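Wunddale Public Library
Reading Room Refit Group
Minutes of the April meeting

Present: Leilani Ridgeway (chair), Crisóforo Quezada, Myrtle Obi, Jalen Park (minutes)
Apologies: Kourosh Kazemi, who sent written notes on items 3 and 5

The meeting opened at 6:35 p.m. in the upstairs study room.

1. Minutes of the last meeting

Approved with one correction. Under item 4, "north windows" should read "north-east windows." Jalen will change the posted copy.

2. Matters arising

The door closer on the periodicals side has been adjusted. Myrtle said it still bangs when both sets of doors are open. Crisóforo will ask the fitter to come back.

The lost property cupboard has been emptied. Unclaimed umbrellas went to the thrift store on Yazzie Street. Two pairs of reading glasses were kept at the desk.

The map drawers remain locked and the key has not been found. Leilani proposed paying a locksmith if it does not turn up before the next meeting. Agreed.

3. Shelving

Crisóforo reported on the two quotes. Trirum has quoted for replacing the five double-sided bays along the center of the room and keeping the wall shelving as it is. Dundau has quoted for replacing everything, with the wall units a few inches lower than now. The Dundau price is higher, but it includes taking away the old bays.

Kourosh's note favored the Trirum quote on the grounds that the wall shelving is sound and matches the wood paneling. He asked whether the bottom shelves could be tilted so that spines are easier to read. Crisóforo said Trirum can do this on the new bays only.

Myrtle asked about aisle width. With the new bays the two main aisles would stay as they are, and the short aisle by the large print section would be wider. She asked for the figures in writing, as two regular readers have trouble turning a wheelchair at that end. Crisóforo will get them.

The group was in favor of Trirum, provided the aisle widths are confirmed. Leilani will sign once they are. There was a short discussion of where the books would go during the work. The bays hold more than 2000 volumes. The local history stock will go upstairs, and the rest will be boxed by shelf number and kept in the meeting room, which means no bookings for that room while the work is on. Myrtle will tell the chess group and the quilters.

4. Surface finishes

Jalen brought the finish cards for the new bay ends, the table legs and the desk front. Readers have complained for a long time that the polished end panels catch the afternoon sun, and the group had already agreed to avoid gloss.

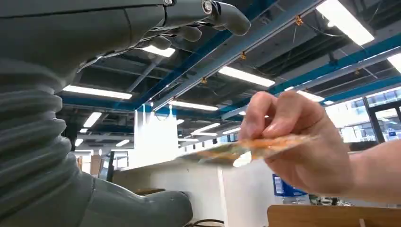

The choice for the bay ends was between matte gray and matte cream. Leilani preferred gray, which hides scuffs from book carts. Myrtle was worried that people expect matte to mean no reflection at all. Jalen pointed to the broad gray housing in the picture, which has a matte finish and still shows a glint of light on its smooth surface. Crisóforo said a lightly textured panel would help and that Trirum offers one at the same price as the smooth. The group agreed on matte gray, textured, subject to seeing a sample panel stood up in the room in the afternoon.

For the table legs the group chose black. The desk front was left over, as the desk itself may be moved (see item 6).

5. Lighting

The ceiling lights over the study tables were discussed again. Kourosh's note said they are bright enough but too harsh for anyone sitting more than an hour, and he suggested table lamps instead of new ceiling fittings. Myrtle agreed. Jalen was concerned about trailing cords, given that the floor sockets are only on the window side.

Leilani has a price of $600 for 10 lamps with a fixed base. Wiring is extra. The electrician needs to look under the floor before giving a figure for that. It was agreed to have him look, and to leave the ceiling lights alone for now.

Crisóforo asked that the lamps have a switch on the base. The ones at the branch library have it on the cord, and readers crawl under the table to find it.

6. Front desk

Staff would like the desk turned to face the stairs. Myrtle has marked the new position on the floor with tape and asked everyone to walk past it on the way out. The returns slot would be farther from the desk than it is now, and a second cart might be needed. No decision was made. Kourosh will be asked for his view, as he works the evening shift.

7. Quiet hours during the work

Trirum has said the noisy part will be done in the mornings. Leilani suggested keeping the reading room closed until noon on those days and opening the upstairs study room in its place. Agreed. Jalen will write the notice. Myrtle asked that it be in large type and put at the bus stop entrance as well as the main door.

8. Any other business

The clock over the fireplace is slow again. Crisóforo will reset it.

Myrtle reported a draft from the window behind the atlases - she has put a rolled towel along the sill. To be added to the building list.

Actions

Crisóforo: door closer, aisle widths, textured sample panel, clock
Leilani: locksmith if needed, Trirum order, electrician
Myrtle: chess group and quilters, draft to building list
Jalen: correction to minutes, closure notice, send item 6 to Kourosh

The meeting closed at 8:10 p.m. The next meeting will be in the same room, on a date to be set when the sample panel has arrived.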